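Robot club, week 8. We're on the washing-up task this term - two arms, one dish rack, cups and mugs and bowls.
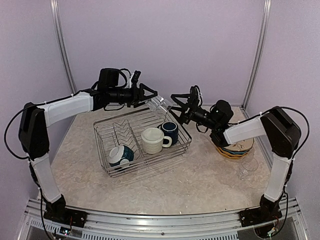
How do the arms learn what to do?
We move them through the job by hand using a second pair of arms, record it, and train on the recordings.

So far we have 1,168 recordings. The first 500 were done before Marlene Toledo rewrote our start positions, so we may drop those.

Clear plastic is the hard one. The mugs have been fine since January. With the clear cup the Laver group gets a good grip and then lets go too high.

Cordeiro group are trying slower wrist moves. Irkau group want to hand the cup from left to right before it goes in the rack. Both get an hour on the bench next session.

Please check the cable ties at the elbows before you switch on. We lost most of an evening to a snagged wire last month.

Careck heat is 2 weeks after half-term. Each team gets 8 minutes, and a dropped cup counts as a miss even if it lands in the rack.

Still need someone to label recordings - no coding needed. Reply here if you can do a lunchtime.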